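The letter from Hastberg came to the plant in Dirnitz on a Monday's worth of bad mail, between a water bill and a catalog for safety shoes. Perihan Gezer opened it because she was closest to the tray. It said the packing line would move to Vollard in the spring, that 220 positions were affected, and that a meeting would follow.

She took it to Ayten Oral, who had been shop steward for 11 years and kept her coat on indoors.

"Affected," Ayten said. She read it again. "Who else has seen this?"

"You and me."

"Then let's eat first."

They ate. By the end of the break the whole line knew, and the belts started up a minute late.

The meeting was held in the canteen in July, with the windows open. Gönül Soylu came from the head office with a folder and a bottle of water. She said the severance would be 2,344 for each year of service. A man at the back asked what it would be for half a year, and she wrote the question down.

"Have you been to Vollard?" Perihan asked.

"Twice," Gönül said.

"What do they get an hour?"

Gönül looked at the folder but didn't open it. "Less," she said.

Perihan wrote to Vollard that night. She had one name there, Žydrūnas Jankauskaitė, from a training week years back - he had borrowed her umbrella and mailed it home to her. He answered before her shift. They had been told that Dirnitz was closing anyway, he wrote, and that if they asked for a raise the work would go somewhere cheaper still. He asked if that was true.

She read it to Ayten by the lockers.

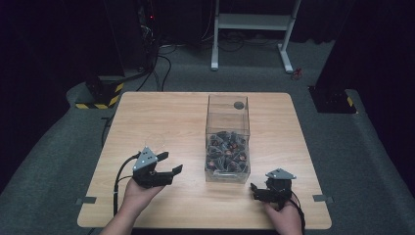

*Page last changed: August 2025*

"Tell him no," Ayten said. "Tell him we were doing 200 pallets a shift last week. And ask him what they were promised, in writing."

"He'll want to know what we're going to do."

"So do I." Ayten buttoned her coat. "Ask him if he can get ten people in a room. We'll get ten here, and somebody's daughter can set up the call."

Perihan typed it standing up, with one thumb. The bell went before she had finished. She sent what she had and put the phone in her apron, and she felt it buzz twice before she reached the belt.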